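3.2. La mesa como lugar de conversación: fruta, hospitalidad y memoria doméstica

Quien haya pasado una tarde de visita en Dokimdale sabe que la fruta llega pronto, casi siempre antes que el café, y que rechazarla exige una habilidad diplomática que quien firma estas páginas nunca llegó a adquirir del todo. En la sección anterior describimos la composición de los hogares participantes y el modo en que se concertaron las entrevistas. Nos detenemos ahora en un asunto que al principio del trabajo de campo nos pareció menor y que fue ganando espacio en los cuadernos hasta reclamar un apartado propio: la fruta que se ofrece, la que se guarda y la que simplemente está sobre la mesa mientras se habla.

De las 32 entrevistas realizadas en el municipio, la mayor parte tuvo lugar en la cocina o en la habitación contigua, con la conversación organizada en torno a una mesa puesta. Las anfitrionas de más edad distinguían con mucha claridad entre la fruta «de plato» y la fruta «de mantel». La primera se elige, se lava y se acerca al invitado; la segunda queda al alcance de cualquiera, y a los niños se les permite tomarla sin pedir permiso. Varias personas nos explicaron esta diferencia con cierta sorpresa, como quien pone en palabras por primera vez una regla que lleva toda la vida obedeciendo – y que, por supuesto, defiende con firmeza en cuanto alguien la pone en duda.

Millet, en su estudio sobre las casas de huéspedes de Javach, propuso entender estos repartos como una forma discreta de hablar del parentesco. Según Faustine Millet, lo que va al plato pertenece por un momento a la visita, mientras que lo demás sigue siendo de la familia. Nuestros materiales confirman en buena medida esa lectura, aunque la frontera resulta más porosa de lo que ella sugiere. A lo largo de una misma tarde las piezas pasan de un lado a otro, a veces por cortesía y a veces porque alguien necesita sitio para las tazas.
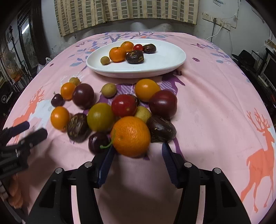
Figura 2. Fruta en un plato ovalado blanco y sobre el mantel estampado de color rosa.

La procedencia de la fruta añade otra capa de significado. Las familias con parientes en Lūse reciben en junio cajas enviadas por hermanos o cuñados, y hablan de ellas con un afecto que rara vez dedican a lo comprado en el mercado, por bueno que sea. Una de nuestras interlocutoras, ya jubilada, recordaba que su madre contaba en voz baja las piezas antes de repartirlas, y que de ese murmullo aprendió ella los números. Otra nos aseguró que la fruta traída de lejos «sabe a camino», expresión que hemos vuelto a oír en otras casas y cuyo origen no hemos conseguido establecer, a pesar de haber preguntado por ella con bastante insistencia.

Conviene recordar también el peso de la economía. Dokimdale cuenta con unos 3,000 habitantes y un solo mercado cubierto, el de la calle Purkska, de manera que la oferta es conocida por todos y los precios se comentan en la mesa con la misma naturalidad que el tiempo. Ofrecer una variedad cara se interpreta como un gesto amable, pero puede incomodar a quien no esté en condiciones de devolverlo. Por eso muchas anfitrionas prefieren mezclar lo corriente con alguna pieza menos habitual, y dejan que sea la visita quien se decida a preguntar por ella. En el apartado 3.3 volvemos sobre estas conversaciones acerca del precio, esta vez a partir de los cuadernos de gastos que tres de las familias tuvieron la generosidad de prestarnos.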